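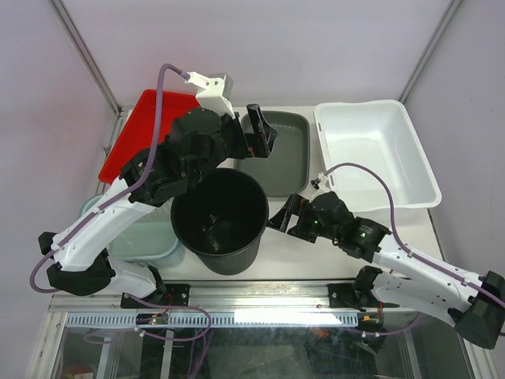

Buckets, trays and a lot of purple cable: an afternoon with the Zetthorpe robotics club

I'd been promised tea and I got it, though I had to drink it by the door because drinks aren't allowed anywhere near the arms. Fair enough! Qiuyue Ding has been running the student robotics club at Zetthorpe for a good while now, and she has a way of steering you by the elbow so you don't notice you've been moved.

The club's project this year goes by the name of Sastora. It's a two-arm tidying task: the students put a handful of ordinary containers on the table and the pair of arms has to pick them up and shift them about. I asked her why containers, when I'd sort of been hoping for a robot that makes toast.

"Everybody asks about toast," she said. "But a bucket is a lovely problem. It's round, it's bigger than the gripper, and you can only really get hold of it by the rim. Try telling a machine where the rim is when the bucket is tipped over. My lot spent most of June on that bucket."

They practise in runs, and every run gets written up in a shared log, good or bad. When I visited they'd reached number 443 and were hoping for 500 before the Dalsgaard Cup, where they'll be up against other student teams. Qiuyue let me scroll through the log and I'm afraid I laughed out loud at some of it. One entry just says "no" (she wouldn't tell me who wrote it).

There are 16 students in the club, split between people who write the code and people who, as she puts it, "like spanners". I wondered if the two camps got on.

"Mostly! The coders blame the cable and the spanner people blame the code. I make them swap for a fortnight every term and they all moan about it, and then somebody from the code side comes back and says, oh, I see why you wanted the cable clipped there."

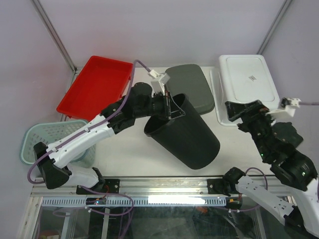 The left arm with the black bin by its rim, the right arm waiting its turn.

I got a bit stuck on the colours, to be truthful. Red tray, pale green basket, white container, black bin. Had someone chosen them specially? Qiuyue shook her head. "We went shopping and bought what they had. Black is the awkward one, it's dark inside and dark outside. The students wanted to swap it for a nice yellow one and I said absolutely not, you'll learn more from this."

Money came up, as it always does. The club had a grant of £2000 from Hirkano, a local engineering firm, and most of it went on spare parts. I asked what she'd buy if they doubled it and she didn't even stop to think. "More grippers. And a second kettle."

What I liked most was how unbothered everyone was by things going wrong. One girl told me she'd joined to get out of hockey and now stays until they lock up at six. Another student wanted me to know that he'd named both arms, but the rest of the group had voted the names down and he wasn't allowed to say them in front of visitors.

I asked Qiuyue whether she thought they could win the Dalsgaard. She pulled a face. "I'd like us to get through a whole round without me holding my breath. Ask me again after run 500."

The club meets after lessons in the downstairs workshop, and new members can join at the start of any term. You don't need to have done any programming before.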